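Looking After Stone Counters, Tile and Other Hard Stuff in the Kitchen

I love a stone surface. I grew up with chipped yellow countertops that held every coffee ring we ever gave them, so when we moved into the house on Moltemside and found marble in the kitchen I may have squealed a little. Then I cleaned it with vinegar. Oh boy. If you're new to stone, please read this first and spare yourself the dull spot I still have next to the stove!

Daily wiping

Warm water, one small squirt of plain dish soap, a soft cloth. Wring the cloth out well, wipe, then go over it again with clean water and dry it with a towel. The drying is what makes it shine, so don't skip it. Soap left behind builds up into a gray film, and people think their marble has gone cloudy when it only needs a proper rinse (I thought so too, for most of a winter).

Keep these off marble and limestone: vinegar, lemon juice, bathroom cleaner, anything labeled for lime scale, and scouring powder. Acid eats the polish. What you get is called an etch, and it looks like a water ring that won't wipe away. Granite is tougher and will forgive you more often, but I use the same soap on everything and never have to think about it.

Is it a stain or an etch?

Look at it with a flashlight held low, almost flat to the counter. A stain is darker than the stone around it and feels the same under your finger. An etch is lighter and duller, and sometimes you can feel it. Stains you can pull out. Etches need polishing, and a big one is a job for a pro.

Pulling out an oil stain

This is my favorite trick in the whole house! Mix baking soda with a little water until it's as thick as peanut butter. Spread it over the spot about a quarter inch deep, cover it with plastic wrap, tape down the edges and poke a few holes in the top. Leave it a full day. Peel off the plastic, let the paste dry all the way, scrape it off with something plastic and rinse. An old olive oil mark may take two or three rounds, so be patient with it. My neighbor Rattana Jitpraphai got a butter stain out of her pastry slab this way after 9 rounds, and she's every bit as thrilled about it as I am.

For coffee, tea or wine on light stone, hair salon peroxide is stronger than you need. The ordinary drugstore kind mixed into the baking soda works fine. Don't try it on dark stone, it can bleach the color.

Does it need sealing?

Put a spoonful of water on the counter, go fold some towels, come back in ten minutes. If the stone under the puddle has darkened, it's drinking, and it wants sealer. If the water is still sitting up in a bead you're good for now. Test by the sink and by the stove as well as in the middle, they wear at different speeds.

When you do seal, clean the night before so the stone is dry right through. Work on a small patch at a time and wipe off every bit of extra before it gets tacky. I set the oven timer. Sealer that dries on top turns into sticky haze, and you'll be rubbing at it until supper.

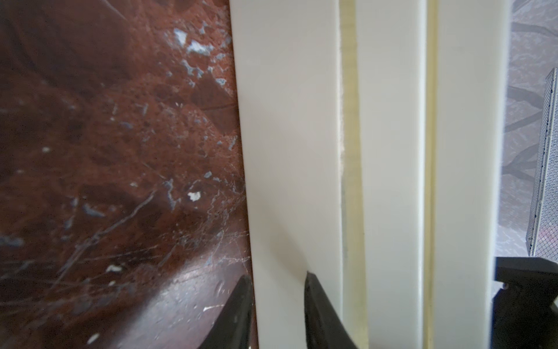

Dark and reddish stones hide crumbs wonderfully, and that's a mixed blessing, so wipe before you set anything heavy down and drag it. Grit is what scratches a polished top. Salt, sand from the beans, a bit of eggshell, it all counts. Felt dots under the mixer and the toaster help a lot, and a pack of 25 will do the whole kitchen with some left over for the chair legs. Check them every few months, they pick up grit too.

Light scratches on polished marble can be softened with marble polishing powder, a damp felt pad and some elbow grease. Try a corner behind the canisters first. I'd give each patch a minute or two, rinse, dry and look again before doing more. You can always rub a little longer.

Grout

Baking soda paste and an old toothbrush, then rinse, then rinse again. If your tile is ceramic you can use oxygen bleach mixed with warm water: pour it on, wait 15 minutes, scrub. My friend Teodor Mihăilă does his whole backsplash in July with the windows open and the radio up, and I've stolen the idea because it dries so fast in the heat. Skip the wire brushes. They shed little bits of metal that rust in the joints and then you've got orange dots.

Trivets and boards

Use them, always! Stone can take a warm plate but a pot straight off a high burner can crack it near a seam or a cutout. Cutting boards go on a damp dish towel so they don't slide. Stand them on edge to dry when you're done, and rub the wood ones with mineral oil whenever they start to look thirsty.

I keep all my stone things in one plastic caddy under the sink: two soft cloths, a drying towel, dish soap, the box of baking soda, plastic wrap, tape and the flashlight. Next time I'll get into cast iron sinks and that black ring around the drain, so send me your methods if you've got one that works on old enamel.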